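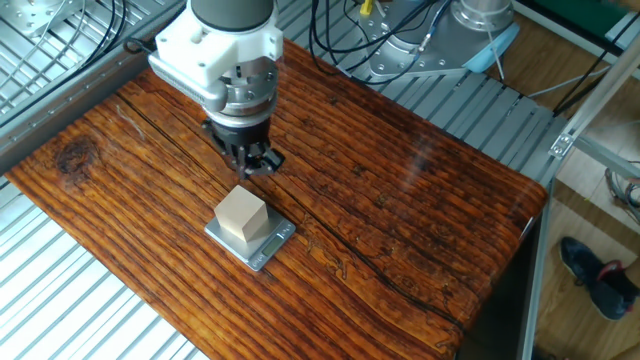

NAKONO, October

How do you check up on a robot arm? It can't say "ouch." It can't tell you its fingers feel weak. So at the Clotard workshop the people who look after the arm give it a checkup, kind of like the one you get at the doctor. Part of the checkup uses a kitchen scale and a block of wood.

Quick words first.

Arm: the long part with joints. Bends like your elbow, only in more places.
Gripper: the hand. Two fingers, no thumb.
Bracket: a holder. It's bolted on, and it has to be tight!

OK, the setup. Scale goes on the table. Then the scale gets turned on and set to zero with nothing on it. Skip that and every number after it is wrong. Then the block goes on. The workshop block weighs 50 grams, so the scale should say 50. If it says 53, stop. Something is off by 3 and you have to find out what before the arm even moves.

Next the arm comes down. Slow. Really slow the first time. Somebody keeps a hand near the stop button the whole way.

Now the fingers close and people watch the number. Why? A good grip squeezes from the sides. It shouldn't push down much. If the number shoots up to 300 the gripper is too low and it's leaning on the scale. Too high and it only pinches the top, and the block can slip out. So they fix the height a tiny bit and go again. And again. On a bad morning it took 11 tries.

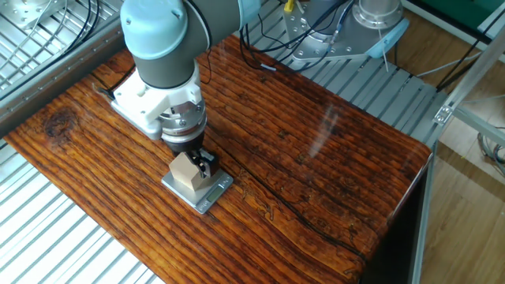
Fingers closed on a block with a pointy top. Sloped sides are harder to hold than flat ones.

What goes wrong? Mostly small stuff.

Loose screws. An arm shakes a little every time it stops, and shaking wiggles screws out. So they get checked with a little wrench, going across the circle and not around it, so the metal ring sits flat.

Dirty fingers. Dust makes them slippery. Wipe with a dry cloth, done.

Cables. A cable needs enough slack to bend but not so much that it catches on things. The helpers move the arm all the way left, all the way right, and look. If a cable pulls tight anywhere it gets moved and clipped agian.

Then everything goes in the log book. Date, number on the scale, what got fixed. The robot is called Postik by the way. Its log book is nearly full.

Try it at home: put a block on a kitchen scale (ask first). Pick it up with two fingers and watch the number. Does it go up before it goes down? Then you pushed. Try to make it only go down. Its hard!!
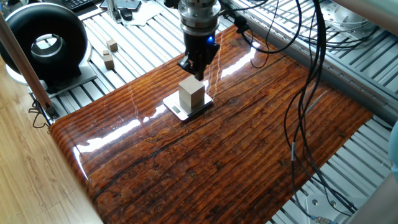 Guo wrote in after trying the home test: I pushed down every single time until I rested my elbow on the table. Does Postik have to rest its elbow too? And what happens if the scale is the broken one and the robot is fine?

Good question, that last one. No elbow resting for Postik, its joints hold it still. For the scale, they put on a different weight they already know. If that number is wrong too, check the scale's batteries first.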